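Damura Arms, who remembers the old landlady?

skekedby
March 2019
Trying to pin down when Fidelina Chambi took over the Damura Arms. The plaque by the door says July but gives no year. It had 2 bars then, and the back one was members only.

Zürcher_T
She had the lease before the brewery sale. My father paid 400 for a lifetime membership and used it until she left.
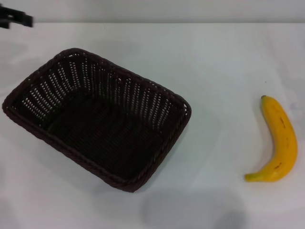 Re: Damura Arms, who remembers the old landlady?

skillero
It was 398, I have his receipt book scanned. And she came after the sale. Sylvie Lévesque ran it before her.

Zürcher_T
Sylvie ran the kitchen. Her name was never over the door.

skekedby
The licensing register has Lévesque on page 218, so she held it for a while at least. I'll look for Chambi on the next visit.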